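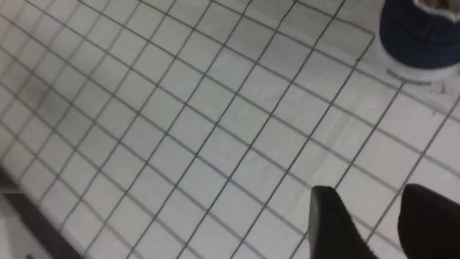

Ornell asked after the dry run whether we had picked the gripper first and the camera second, and whether the results would look different the other way around. They would. I want to start with that, then go to the numbers.

Search talks, slides, notes Go

Slide 2. Two grippers on the same arm, same controller, same wrist camera. The Harix has black two-finger jaws with a slightly rough face. The Zwahlen is a softer pair with a wider stroke. We ran 100 picks with each, all from floor level, in sets of 25.

Slide 3. Why the floor. Most of our earlier tests were on a bench with a plain mat. Small white tile with dark grout is harder on the tracker. The lines repeat, so the software can lock on one tile over and still report a good match. Pause here, people usually have a question.

Slide 4. Blur. At full approach speed the grout edges go soft. We cut the speed by 20 percent and the match errors dropped in both sets. I don't have a clean figure for the Zwahlen yet, so don't give one.

Slide 5. Fingers in view. Large fingers at the bottom of the picture cover the part of the floor you care about most. Sonow suggested masking them out. We did that for the last set only. Say so before someone asks.

Slide 6. Controller. The older one added a delay between the camera and the close command. It showed up with thin objects and hardly at all with a shoe. Skip this slide if we are past 25 minutes.

Slide 7. What we'd buy today. Harix for flat items, Zwahlen for anything with give. Same camera for both, mounted a little higher. The bracket drawing is in the shared folder under March.

2 comments 20 shares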